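FOR IMMEDIATE RELEASE

Albers Tableware opens second outlet in Flarkbridge, brings back the pastel line

FLARKBRIDGE, 7 Sep 2023 — Albers Tableware has opened its second factory outlet, in the former Fidport ticket hall on the Flarkbridge waterfront. Doors open at 10, close at 6. Free parking behind the building, enter from the dock side.

The new shop is almost 3 times the size of the first one in Uden. More shelf space, wider aisles, a proper packing counter. Seconds and end-of-line pieces along the back wall, full-price sets up front. Everything on the back wall is priced by weight, same as Uden.

Also new: a matching service for broken sets. Bring in one piece, or a clear photo of the stamp on the underside, and staff will check it against the old catalogs going back 20 years. If the piece is in stock it goes home with you. If not, your name goes on a list and we call when one turns up. No charge for the search. Customers in Uden have been asking for this for a long while and it will start there in March.

Opening offers run while stock lasts:

Mixed dinner plates, seconds, 70 cents each
Soup bowls, set of 7 for the price of 5
Serving platters, half off with any full set
Gift boxes free with orders packed at the counter

Limit of one offer per visit. Trade buyers please use the side entrance and bring you resale certificate. Restaurant and cafe orders can be reserved by phone and picked up the same day before closing.
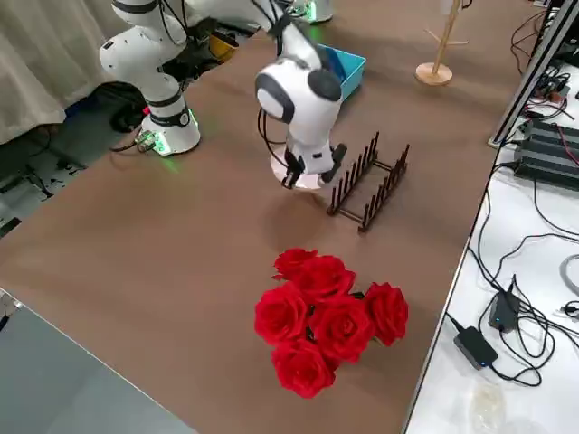 The pastel line is back after a long gap, and it is the piece of news most of our mail has been about. Plates, side plates, bowls and mugs, sold singly or as a set. Anyone who wants to see how the color reads against a darker table can look to the round plate hanging over the brown tabletop — a pale pink, soft enough to sit next to plain white without a fight. Cream and light gray are also in the range. Mint will follow once the glaze has passed its last round of testing.

Care is the same as for our other everyday ware. Dishwasher, top or bottom rack. Microwave yes, oven no. Do not stack wet pieces for storage, the unglazed foot ring can mark the plate underneth.

Returns at either outlet within 20 days, receipt needed. Seconds are final sale.

Press visits and sample requests: Albers Tableware press desk, Flarkbridge outlet. Product sheets and prices for the full range are available on request.

ENDS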